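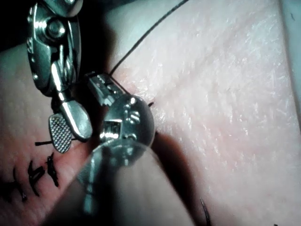
Open Day FAQ: Robot Suturing at Skenari

I've been answering the same emails all week, so I finally put everything on one page. If I missed yours, write to me anyway!

When is it and where do I go?
Saturday, at our lab in the Barrios building. Doors open at 10 a.m. and the last demo starts at 3. Use the side entrance by the bike racks (the front one is locked on weekends).

What will I get to see?
Stitching, mostly. The robot works on a flat practice pad with black suture thread, and each stitch gets its own knot and a trim before it moves along to the next. I've watched it for months and I still stop what I'm doing when the thread pulls tight.

Is any of it done on people or animals?
No, only practice pads. There's nothing gory, and kids are very welcome.

Those jaws look huge. Are they?
They're tiny! We put the close-up on a big screen, so the little teeth and the crosshatched grip look enormous. Come up to the table afterward and compare.

Can I try it myself?
Yes, on the training console from Eltedeck. We have 61 turns to give out, first come, first served, and the list is at the door. Last September they were gone before lunch, so come early if you've got your heart set on it.

How long is one demo?
Thirteen minutes, plus however long you keep asking questions. I talk through the whole thing and I do get carried away.

Do I need a ticket?
Nope, it's free. Filtulden is covering the coffee and the pads, bless them.

Can I take pictures?
Sure, but please turn off your flash. The metal is shiny enough already and it throws glare all over our screen.

Is there parking?
The lot behind Barrios is open all day. Strollers and wheelchairs can use the ramp on the left side.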